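Stonberg Tenants' Newsletter
2018-08-21

Storage in the hall and the cellar: what we agreed, and what is still open

Dear neighbors,

Many of you wrote to me after the last house meeting with questions about storage. I try to answer them together in this issue, so that everybody has the same information. Please excuse me if some parts are known to you already. 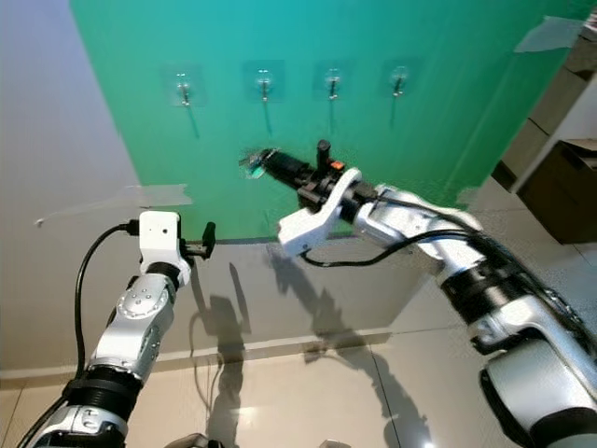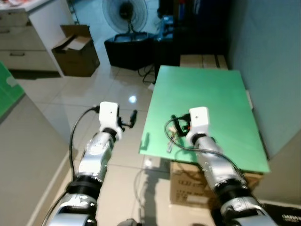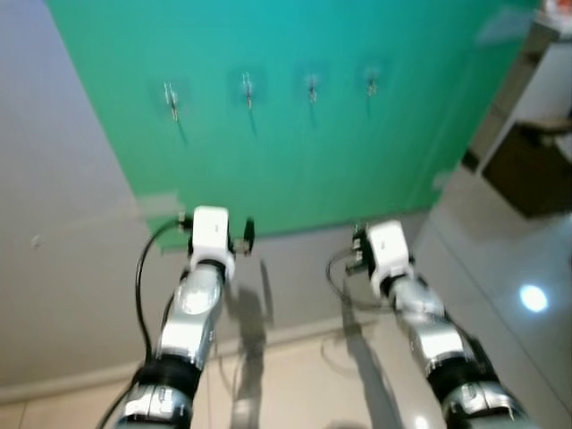
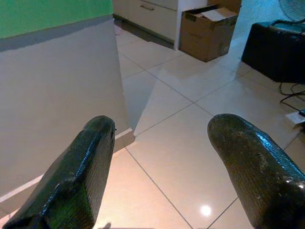 May I keep a bicycle in the entrance hall if it stands close to the wall?

From the first day of September, bicycles must go to the bicycle room behind the laundry. The hall has to stay free on both sides, also during the day. A bicycle which only stands there while you carry up your shopping is no problem.

The bicycle room was painted in spring and has a new lock. Your apartment key opens it. If your key turns but the door stays closed, pull the handle a little toward you and try again. The lock is not broken, the door is only heavy in warm weather. There are places on the floor and also hooks higher on the wall for people who can lift their bicycle. Please leave the floor places near the door to families with child seats and to older neighbors.

Now to the cellar. Each apartment has one storage compartment, and the number on the compartment is the same as the number on your mailbox. In the old part of the building this was not always so. When the mailboxes were changed, the families on the third floor received new numbers, but the compartments kept the old ones. We corrected this in July. If you find that your padlock is now on a compartment with a wrong number, do not move your things yet. Write to me first, and we will do the exchange on one day with both families present.

Compartment 59 has no name on our list. It contains a rolled carpet, two suitcases and a box with schoolbooks. If these things belong to you or to a relative who moved away, please tell me before the end of September. After this date the landlord will have the compartment cleared.

Several people asked about shelves. You may put shelves inside your compartment, but they should stand on their own feet. Please do not drill into the cellar walls. There are old pipes behind the plaster and we do not have a good drawing of them. Last winter one screw was enough to make a long and expensive week. The repair cost 700 dollars, and it was paid from the money which we wanted to use for the garden benches. The benches must wait until next year, I am sorry to say.

A word about moisture. The cellar is dry most of the year, but after heavy rain the air becomes damp near the back wall. Paper, leather shoes and mattresses do not like this. I keep my own boxes on two wooden slats, so that air can go under them, and I open the lids in summer for one afternoon. Plastic boxes are good for winter clothes when the clothes are completely dry before you close them. I made this mistake with a wool coat and I could not wear it again.

Things you may not store in the cellar: paint thinner, gas bottles, car tires without a cover, and food in open bags. The last point is because of mice. We had none this year and I would like that it stays like this.

For large things you do not need anymore, the city truck comes again in September. You must order a pickup by telephone, and each household can give up to 3 pieces. Please put them on the sidewalk only on the evening before, and not in front of number 71, where the driveway is used by the doctor's office. Refrigerators need a separate order. If you have a table or a chair that is still good, you can first put a note on the board beside the mailboxes. My neighbor found a very nice desk for her son in this way.

One question I could not answer yet is about strollers. The landlord wants them in the bicycle room, but for parents with a sleeping baby the steps are difficult. I have asked for permission to use the corner under the stairs, where the old telephone was. Until I have a written answer, strollers can stay where they are now, folded if possible.

Questions and corrections can go in my mailbox or under my door, second floor on the left.

With kind regards,
Vidar Ekström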